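工作台安全与操作规范修订记录（八月，料箱拣取台）
记录：Emiko Sasaki　校阅：Najwa Karam 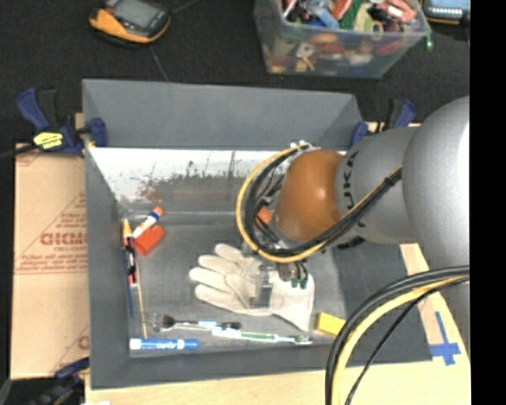 图1　拣取台，KUKA 臂，夹爪位于手套上方。料箱以夹具固定。

一、本次修订范围

只改料箱拣取台，传送线那台不动。旧版规程是按单一品类写的，现在箱内混放软件（手套一类）、细长件（笔、牙刷、细木棒）和块状件，原来的条款有几处用不上，有几处缺。下面按条记，编号沿用旧版，方便对照。

二、料箱固定（旧版 2.1 至 2.4）

2.1 料箱必须夹紧后才允许上使能。夹具的数量和位置以台面定位卡为准，不得自行减少。
2.2 夹具手柄及导杆一律计入碰撞模型。旧版只计箱体，不计夹具，这次改掉。Najwa 的意见是模型里用外包盒即可，不必做细，外扩 3 mm。同意。
2.3 台面蓝色胶带为位置标记，不承力，不得用来固定任何东西。胶带翘边后整条更换，不要在旧胶带上叠贴，叠贴后边缘不齐，复位时读数不一致。
2.4 料箱移动过一次，哪怕只是清洁时抬起，都要重新做箱底平面标定。标定结果写进当班表，不写等于没做。

三、线缆与气管

3.1 外走线在腕部留弧，弧的大小以第六轴走到正负极限时不绷直为准。每次换夹爪后手动低速各走一遍，眼睛看着线走。
3.2 绑扎带只绑在连杆段上，不跨关节。剪口朝外侧，剪平。
3.3 线弧在部分姿态下会低于箱沿。旧版没有提。新增：规划时把线弧按保守圆柱计入，圆柱直径由换线人量，量完填表。Hemero 那套规划器不支持柔性体，只能这样处理。
3.4 气管接头每班开工前用手轻拉检查一次，听有无漏气声。发现漏气先泄压再拔管，不要带压拔。

四、夹爪

4.1 指片为易损件，出现裂纹、发白、指尖缺口时更换，成对更换。
4.2 夹持力分两档。软件用低档，块状件和笔用高档。细木棒归低档，高档会压断。
4.3 抓手套类物品时，指尖下探不得触底。触底判据用外力估计，阈值在参数表第 186 行，改动需两人签字。Emiko 注：该行与旧版参数表行号不同，旧表作废，台边那份纸质的也要换掉。
4.4 带细丝头部的小工具容易勾住指片，抓住后提升速度降一档，到位后先开指再退，不要横移脱离。

五、箱内物品

5.1 物品入箱前登记，登记表在 Plikadix 共享目录下，按编号排。没有编号的不进箱。
5.2 笔类必须盖帽。无帽的笔会在箱壁和箱底留墨，影响视觉分割，也很难擦。
5.3 不放玻璃、带刃、带液体的物品。美工刀不得进入台面范围，拆纸箱到另一张桌上拆。
5.4 箱底和内壁的划痕属正常磨损，不因外观换箱。反光影响深度图时，调光源角度，不要在箱壁上贴纸或喷哑光漆，喷过一次，掉屑。
5.5 备用物品放透明容器内，容器放在料箱后方，不得高过规划器里设的后方限高面。装太满就分两盒。

六、示教器与手持终端

6.1 示教器及手持设备不放在料箱沿上，不放在臂的可达范围内。现行做法是搁在后侧黑色织物上，线向后走，可以接受，但线不得搭在夹具手柄上。
6.2 自动运行期间操作人手边必须能直接按到急停。离开台位超过一次取水的时间，先停机。
6.3 人手进箱（补料、取卡住的物品）前，必须切手动并确认使能断开。只按暂停不算。这一条上个月有争议，Drenley 那边的做法是暂停加降速，我们不采用。

七、与旧版冲突的处理

Ishida 供的集成手册写明空载最大速度可用到 100%。本台限速仍按内部规程执行，手册数值只作设备能力参考，不作为操作依据。风险评估以本台实际布局为准，夹具、线缆和后方容器都要写进去，换任何一项都要复核。ISO 10218 的条款号由 Najwa 在正式版里逐条补，本记录不引。

八、统计口径

累计抓取次数从本版生效时起重新计。旧版计到 3,193 次，封存，不并入。失败类型改为：未抓住、提升中掉落、误抓相邻件、规划失败、人工中止。一次抓取夹起两件的，记为误抓相邻件，不记成功。旧表把这类记成成功，所以两版的成功率不能直接比。

九、未决

- 3.3 的圆柱直径，量取时臂应处于什么姿态，没定。我倾向用箱口上方待机位，Najwa 倾向用最低抓取位。先各量一次。
- 4.2 是否加第三档给牙刷。低档夹柄时会转，高档没问题，但刷头会不会变形没看过。
- 台面左侧压着的纸板要不要保留。如保留，需写明边界，并计入台面高度。
- 定位卡重新过塑，旧卡字已磨。

正式版出来之前，当班按本记录执行，有疑问写在页边，署名。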